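Jornada de puertas abiertas de Sesholm

Buscar en la enciclopedia Ir Búsqueda avanzada

La jornada de puertas abiertas de Sesholm es la visita anual que organiza el taller de robótica de Trelton, siempre en junio, y a la que he ido ya 4 veces (sí, repito, y repetiré). Se dedica casi por entero a robots de dos brazos que se mueven por interiores, y más en concreto a un asunto que parece una tontería hasta que una lo ve de cerca: abrir puertas y pasar por ellas. Me pidieron redactar la entrada porque soy la pesada que siempre toma apuntes, así que aquí va lo que sé, con mis manías incluidas.

Origen

La primera edición la montó Viera Brabec con dos mesas plegables y un proyector prestado, cuando el taller todavía compartía nave con una imprenta. Venían sobre todo familiares del personal. Después se corrió la voz entre los institutos de la zona y hubo que poner inscripción previa, con un límite de 60 personas por turno, que se agota enseguida. El nombre viene de Sesholm, el edificio de ladrillo donde está ahora el taller, junto al canal. En los folletos antiguos aparece como «Día Alero», por el programa de control que se enseñaba entonces, y todavía hay gente mayor que lo llama así.

Desarrollo de la visita

Se entra por el patio, te dan una pegatina con tu nombre (la mía siempre mal escrita) y empieza Washington Brito con una charla corta sobre percepción. Brito habla rapidísimo y dibuja fatal, pero se le entiende todo. Luego se pasa a la sala larga, que es donde está lo bueno: la demostración de Batista, el entorno simulado en el que los robots ensayan por pasillos y habitaciones virtuales. Se proyecta en la pared del fondo lo que vería el robot desde su propio cuerpo, y el público va siguiendo el ensayo mientras Lempi Ruotsalainen lo comenta con un micrófono que acopla cada dos por tres.

A mí lo que más me gusta es el pasillo. Es estrecho, con suelo de madera y paredes de azulejo pequeño en blancos, grises y casi negros, y hasta le han puesto un cuadro con agua azul, ¡un detalle precioso para un sitio que no existe! Las puertas son de un naranja miel con molduras, los marcos granates, y al principio marea un poco porque todo se ve muy inclinado. Cuando te acostumbras ya solo miras las pinzas. 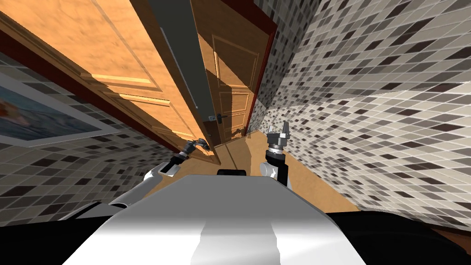 La demostración de las puertas

Una puerta le complica la vida a un robot por varios lados a la vez. Hay que encontrar la manilla, agarrarla con la fuerza justa, girarla, y después tirar o empujar siguiendo el arco que marcan las bisagras, que la máquina no conoce de antemano. Si tira en línea recta, la puerta protesta. Y encima está el cuerpo, que ocupa sitio y que en un pasillo angosto tiene que apartarse mientras la hoja se le viene encima.

Con dos brazos hay más opciones, según nos explicó Ruotsalainen: uno puede sujetar la hoja y el otro quedar libre para la siguiente manilla. También hay más maneras de chocar, claro. El público puede votar a mano alzada qué brazo debería ir primero, y yo llevo una racha bastante penosa.

En la última edición a la que fui, el equipo contó que llevaban 3158 ensayos guardados, y que 600 de ellos se habían revisado a mano, uno por uno. Esa tarea le tocó a Jenő Csonka, que la describió como ver la misma película con distinto final. Me reí mucho, pero se le notaba el cansancio.

Preguntas del público

El último tramo es libre y suele alargarse. Lo que más se pregunta es para qué sirve practicar en un mundo simulado cuando hay puertas de verdad en todas partes. Valdir Rangel, que lleva el mantenimiento de los equipos, contesta siempre lo mismo: que las pinzas cuestan dinero y que una simulación se reinicia con una tecla. También avisa de que lo aprendido no se traslada tal cual, porque el rozamiento y las holguras de una bisagra real son difíciles de imitar.

Datos prácticos

La entrada es gratuita y el primer turno empieza a las diez de la mañana. Conviene llegar pronto para sentarse delante, que desde atrás las pinzas se ven diminutas. Hay café en el patio, bastante flojo, y unas galletas de anís que vuelan.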